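Robot club of Muswood prepares for the sorting contest in Dornham

The robot club at Muswood Community School will send its first team to the brick sorting contest in Dornham this August. The club meets every Sunday at two o'clock in the old art room, and there are now 14 members, the youngest of them in the first year.

The task in the contest is easy to explain and difficult to do. Plastic bricks of different colours must be brought to their own places on a table, and a team has 24 minutes for its round. The robots may be bought as a kit or made by the pupils. A dropped brick may be picked up again by the robot, but if a hand touches it, the team loses points.

Nuala McGrath, who teaches physics and started the club two years ago, told us that the practice table changes almost every week. The pupils draw the lines with a marker, try the arms, and then discuss for a long time where the next line should go. "They are very strict with each other," she said. "I mostly make the tea and look for the small screws."
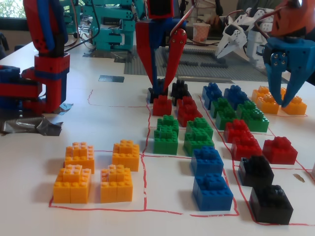 Bricks grouped by colour between the red lines of the practice table, with the arms and grippers around them.

The most work goes into the grippers. Humaira Hashmi, a fourth-year pupil, is responsible for the fingers and has changed their shape several times since the spring. According to her, a brick that stands alone is no problem any more. The trouble comes when two bricks stand close together, because an open finger needs space on both sides. She would like to have softer tips, and the club will test two kinds of rubber next month.

The other question is the programme. At present the pupils give each arm its positions by hand and save them one after another. It works well until somebody moves the table a little, and then all must be done again.

The travel and the entry fee will cost €414 in total. A part of this is paid by Ó Dubhghaill, the hardware shop on the main street, and the rest should come from a cake sale at the school. Teams from Fidstead and other towns are also expected in Dornham, where the hall has seats for only 30 visitors at one time. Families who want to watch are asked to give their names to Ms McGrath before the end of term.

The club will take new members again after the summer holidays. It is not necessary to know programming before joining.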